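Bakers and Counter Staff Wanted, Clernthorpe Market Hall

We're opening a second Grolness bakery café in September and we need people! The first shop has been going for seven years on the strength of good laminated dough, strong coffee and a crew that likes each other, and we'd love to find a few more folks who get excited about butter.

There are 3 jobs open. One is an early baker (start at 4 a.m., home by lunch), one is a pastry assistant, and one is a counter person for the afternoon shift. All are 30 hours a week with paid breaks, and you take home whatever bread you can carry at the end of the day.

For the early baker job you should have worked with yeast dough before, in a shop or a school kitchen or anywhere that made you do it in quantity. You'll be shaping, proofing and loading the deck oven alongside Giang Hà, who built most of our recipes and will happily talk about rye flour until the sun comes up. The pastry assistant can be a complete beginner. Nhung Mai taught herself from library books and she's a patient teacher, so if you've been making croissants at home and wondering whether you could do it for a living, please write to us!

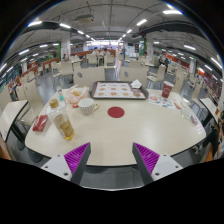 The counter job is mostly talking to people. Regulars come in with stories and questions (and sometimes dogs, who wait on the porch), and you'll take orders, pull espresso, wipe down tables and box up birthday cakes. We'll train you on the machine. A bit of Vietnamese is a plus, as plenty of our customers chat with us in it, but you don't need it to apply.

The market hall is on the 97 bus line, and there's a covered bike rack by the loading door. The first bus gets in too late for the early shift, so the baker will need another way to get here.

To apply, send a few lines about yourself and the last thing you baked or ate that made you happy. A resume is fine too, but keep it short. Address it to Uyên Tôn, or drop it off at the old shop any time after 2 p.m., once the lunch rush has died down. Everyone we interview gets a paid trial shift.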